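2025-04-07 圆桌那间，小白炉和周边

先记结论，免得我下次翻本子又要从头看：小白炉留在圆桌上，不搬去架子那边了；门朝人坐的这一侧开；电源线从桌子靠墙的那头下去；插线板还在地上，等支架到了再说。剩下的都是啰嗦，有空的人看，没空的看到这儿就可以走了。

上个礼拜我说要把这间屋子“理一下”，Arsen Kravets 在群里回了一个问号，意思大概是上次你也这么说过。上次是三月的事，那回我理到一半去接了个电话，回来就把那堆东西直接推到架子底层去了，所以这个问号我收下，不辩解。这次我是打算认真搞的，早上来得早，先把咖啡喝完，再把袖子……我穿的短袖，没袖子可卷，反正是那个意思。

小白炉的来历补一笔，因为本子前面没写过。它是 Mandmont 那边搬楼层的时候清出来的，Wondimu Bogale 问我要不要，我说要，他就抱过来了，连个箱子都没有，线绕在自己身上。说明书也没有。我们一直管它叫小白炉，放饭点热东西用，谁也没认真研究过它面板上每个标记是干嘛的，都是凭印象按。Arsen 坚持有一个位置是解冻，我坚持不是，我们俩为这事各自热坏过一个包子。

今天的正事有三件，位置、门、线。一件一件说。

位置。之前它在靠玻璃隔断的白架子旁边搁着，底下垫了一块多余的板。那地方的毛病是人得蹲着用，蹲下去身后就是那把带轮子的椅子，一退就坐上去，坐上去就滑走，手里还端着汤。我亲身经历过一次，汤没洒，裤子洒了一点（这句话逻辑有问题，但事情就是这么个事情）。而且架子上本来就放得杂，小三脚架、黑乎乎的各种零碎，旁边再来一个会发热的，我心里不踏实。Wondimu 说那就往上挪一层，我量了一下，塞是塞得进，背后不透气，不干。

所以搬到圆桌。圆桌的好处是高度正好，站着不用弯腰，四面都能走。坏处是它是圆的！一个方盒子放圆桌上，怎么摆都有角离桌边近，有角离桌边远，看着总像是没放正。我先放在正中间，左看右看，挺好看的，像供着。可是一开门就不对了，门打开以后占掉前面一大块，碗没地方放，得先把碗端在手里、另一只手拉门、再换手，这不就等于白搬了嘛。

后来往人这边挪了一截，让门开到底的时候越过桌边，悬在外面。这样桌面就不被门占了，碗可以先搁在旁边。我来来回回试了几个位置，最后定的这个，用铅笔在桌面上画了两个很小的角标，对准机身的两只前角。铅笔印很淡，擦桌子的时候别用力擦那一块，擦掉了我再画就是了，也不是什么大事，就是懒得再量。

量的时候顺便记了一个数：从炉子后背到墙，现在是 352 毫米。够不够我不敢拍胸口，说明书没有，我也不想瞎猜一个标准写在这儿让后面的人当真。我的想法是宁多勿少，所以谁要是嫌桌子占地方想往墙那边推，请先跟我讲一声，别自己悄悄推。Arsen，说的就是你，你嫌走道窄嫌了好久了。

然后是门。

门这个东西我原来以为没什么好弄的，结果花时间最多。它开到后面那一段有点涩，不是卡死，就是你手松了它停在那儿，不开也不合，要再给一点劲才肯走到头。Wondimu 说这是好事，说明不会自己甩。我说你天天就知道安慰我。先用干布把铰链那一圈擦了，布上黑了一道，擦完再试，好了一些，又用棉签蘸了一点点温水伸进缝里转，转出来的东西我就不描述了，有芝麻。谁热的烧饼自己心里清楚。

油没有上。我抽屉里有一小瓶 Lusel 的润滑油，拿出来看了半天瓶子背面，没写能不能用在热食物的东西附近，那就不用，放回去了。以后谁手痒也别上，真觉得涩了就再擦一遍。

内腔也擦了。里面那块浅灰色的圆的地方，边上一圈最容易藏渣，用旧牙刷（全新的旧牙刷，就是买来一直没用过的那支，放心）顺着圈刷，再用拧干的布抹。别往里喷清洁剂，喷进去味道散不掉，下一个热牛奶的人会来骂你。我今天就用的布和水，外加半个柠檬泡的水抹最后一遍，Wondimu 中午带的柠檬，他本来要泡茶的，对不起。
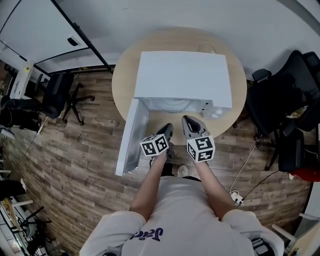
擦完开着门晾。我给自己定的是晾 50 分钟，实际上到后来我在弄别的，晾得比这久，这个无所谓，多晾没坏处。晾的时候线是拔了的。这一点我写大声一点：擦里面之前先拔线，晾的时候也别插回去，等合上门了再插。上回有人擦到一半去把线插上了，理由是“顺手”，我不点名，这一页就三个人看，点不点都一样。

接下来是线。小白炉的线是白的，细，而且不长。以前在架子那边的时候，线是从侧面拉出来再绕到前面，人蹲着的时候膝盖正好压着，看着就难受。现在放圆桌上，让它从炉子后面直接过桌面，从远的那一头垂下去，人站这边，线在那边，谁也不碰谁。垂下去那一段我原本想拿胶带粘在桌腿上，粘完又揭了，粘着的话哪天要搬桌子，一急就连炉子一块儿拽下来了。松松地让它挂着，反而省心一点。

插线板还是老问题。它现在就在右边地上，椅子旁边，白的那条。黑线白线都往那儿走，在地板上弯来弯去，Arsen 说像面条，我说你饿了。问题倒不是好不好看，问题是椅子。那两把网背的黑椅子一拉开，轮子就往线上走，压过去咯噔一下，压多了早晚出事。我今天先做了一个临时的办法：把线理到椅子不太走的那一边，长出来的部分松松地盘一盘，用魔术贴扎带拢一下，别扎紧。扎带用的是 Kondance 那包，一包 18 根，抽屉第二格，用完请放回第二格，别放第三格，第三格我要腾出来放布。

（写到这里被打断，Wondimu 过来问圆桌还能不能开会。能的，炉子又没占满，只是别往门那边坐，门一开正好对着你的肚子。他说那谁坐那边。我说站着的人站那边。他想了想走了。）

支架的事：Tse 那家店有一种可以把插线板固定在桌板底下的夹子，不用打孔，拧上去就行。我看中了，下单 2 个，一个给圆桌，一个给玻璃隔断外面那张长桌。圆桌能不能夹我其实心里没底，桌沿的厚度我量的时候用的是那把头子磨掉的卷尺，它从来不太准，得加一点减一点，加多少减多少每个人说法不同。要是夹不上，就两个都给长桌，圆桌这边另想办法，比如干脆换一条长线的插线板，贴着墙根走。贴墙根走也有一个好处，扫地的时候不用一手提线一手拿扫把，像在钓鱼。

顺便提地板。木纹的，长条，斜着铺，这个铺法害得我每次对着它摆桌子都摆歪。你以为你跟地板缝平行了，抬头一看跟墙是斜的；跟墙平行了，低头又觉得歪。圆桌倒没这个烦恼，圆的嘛，怎么转都一样，可是上面的炉子是方的，烦恼又回来了。最后我是以墙为准，不看地。以后谁觉得它歪，请看墙。

椅子下面有个红的东西，我上午就瞄到了，想着等下弄完来看是什么，结果写到这里才想起来还没看。先记一笔，放到待办里。

白架子那头我没有全理，只理了最上面一层，时间不够。炉子挪走以后旁边空出来一块，我特别想把它留空，真的，有那么一小块空的地方人的心情会好很多。但是我已经看到 Arsen 拿眼睛在量了，他那个装杂物的盒子一直没有固定的家。先说好：要放可以，盒子要有盖，盖上要写字，写里面是什么，不许写“其他”。上次那个写“其他”的盒子里翻出来半卷胶带、一把不知道开什么的钥匙，还有一包过期的糖。糖我扔了。钥匙还在我桌上，谁的来拿。

小三脚架别动它，有人在用，位置就是它的位置。挂着的那件黑的东西也是，我不知道是谁的，挂了有一阵了，要是没人认，我就叠起来放架子里，不扔，你们别紧张。

用法上我跟他们俩口头说过一遍，还是落到纸上：

热之前看一眼里面，别人可能忘了东西在里面。这个发生过，是一个盖子，塑料的，幸好看到了。
门开到底再放碗，别开一半往里塞，铰链那里本来就涩。
碗先放桌上，手空了再开门。
顶上是平的，看着很像一个可以放东西的地方，不要放东西。纸巾也不要，本子更不要（我自己放过，所以专门写一条给自己）。
用完开一会儿门散散气，然后合上，别开着门就走了，门悬在桌外面，路过的人会撞上去。
洒了就当场擦，别等。

最后一条 Wondimu 说太凶了，让我加一个“请”。好，请当场擦。

另外关于到底哪个位置是解冻，我下午想了一个笨办法：不管它叫什么，一个一个位置试，放同样多的水进去，同样的时间，拿温度计量出来写成表，贴在墙上。这样就不用吵了。Arsen 听完很兴奋，马上要做，我说等明天，今天刚擦干净，让它干净一个晚上。杯子用白瓷的那个，别用我那个有金边的，那个金边的放哪儿都行就是别放进去。温度计他说他有，他上次也说他有卡尺。

表的格式我先想着：位置、时间、放进去多少水、水原来几度、出来几度、有没有怪声音。怪声音这一栏我觉得很重要，它有时候会嗡一下再停，Wondimu 说一直这样，在 Mandmont 的时候就这样，那边的人都习惯了，叫它叹气。我是不太习惯的，每次它叹气我也跟着想叹气。要是表里能看出来是哪个位置才叹，那至少知道是怎么回事。

哦还有，面板那一块擦的时候要轻，上面小小的白色标记我不知道是印上去的还是贴的，今天只用了微潮的布过了一遍，没来回搓。边缝里还有一点灰，棉签太粗进不去，用牙签又怕划，先留着。谁有那种很细的清洁刷，擦键盘的那种，借我用一下。

待办，随手写的，没有先后：

看椅子底下那个红的是什么。
夹子到了试圆桌沿，试之前换一把准的卷尺来量。
架子第二层第三层。
问 Wondimu，Mandmont 那边有没有可能还留着说明书，哪怕拍几页也行。
买柠檬还他。
铅笔角标旁边要不要贴一小截纸胶带，免得被擦掉，问 Arsen 的意见（他大概会说要贴就贴正，然后自己去贴）。
第三格腾出来放布，现在里面那团线先分一分，坏的扔掉，好的盘好，不知道好坏的先别塞回去。
水温那张表，明天午饭前做，别赶在饭点，饭点大家要热饭。

补：刚才走之前又去推了一下门，比早上顺多了，后面那段还是要给点劲。线重新插上了，空转没试，里面没放东西我不想让它空着跑。明早放一杯水先跑一次，再让大家用。

再补：桌子没人推，我量过了，还是那个数。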